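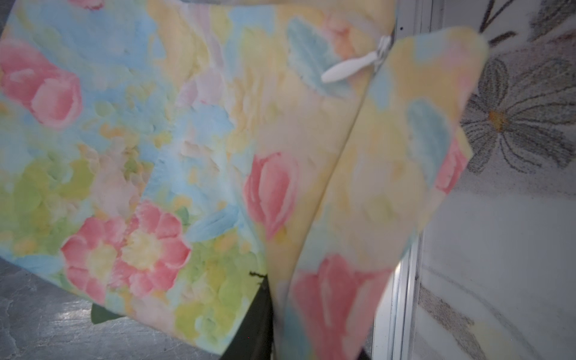
Dicas de oficina: gravar demonstrações com tecido

Na oficina da Brophy gravamos exemplos de manipulação com dois braços, e o tecido dá mais trabalho que qualquer peça rígida. Ficam as notas que a Sorcha Foley e eu passamos a quem começa.

1. Escolha um pano estampado. Flores grandes em tons pastel mostram bem as dobras nas câmaras de punho, e um tecido liso confunde-se com o chão cinzento.

2. Varie a posição inicial. Mude o cesto de canto, rode a bolsa, deixe o pano dobrado de outra maneira. Das primeiras 167 gravações deitámos fora 31, todas com o mesmo arranque.

3. Dê uma tarefa a cada braço e mantenha-a até ao fim do episódio. Com o esquerdo no cesto verde e o direito no pano, as anotações ficam mais simples - e o operador cansa-se menos.
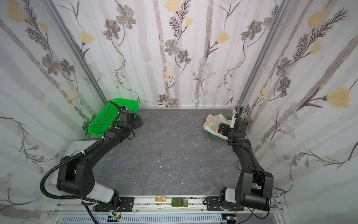 4. Pegue na bolsa perto do fecho. O puxador é pequeno, por isso convém firmar primeiro o tecido com um dedo da pinça e só depois mexer no fecho. Se o dedo escorregar, não corte a gravação: corrija a pega e continue. O Ultan Ó Néill guarda essas correções numa pasta própria, com a etiqueta "recuperação".

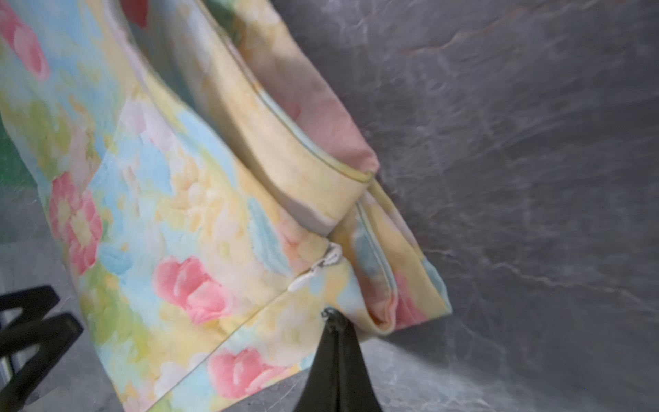

Vá devagar nas costuras e nas pregas laterais. Uma pausa curta antes de fechar a pinça ajuda na hora de marcar o início da pega.

5. Reveja as três câmaras no fim de cada série. Um episódio com uma vista em falta não entra no conjunto, mesmo que a tarefa tenha corrido bem. Temos 473 aprovados e queremos chegar aos 900 em julho.

6. Limpe o chão da célula entre séries e passe um pano seco nas pontas das pinças.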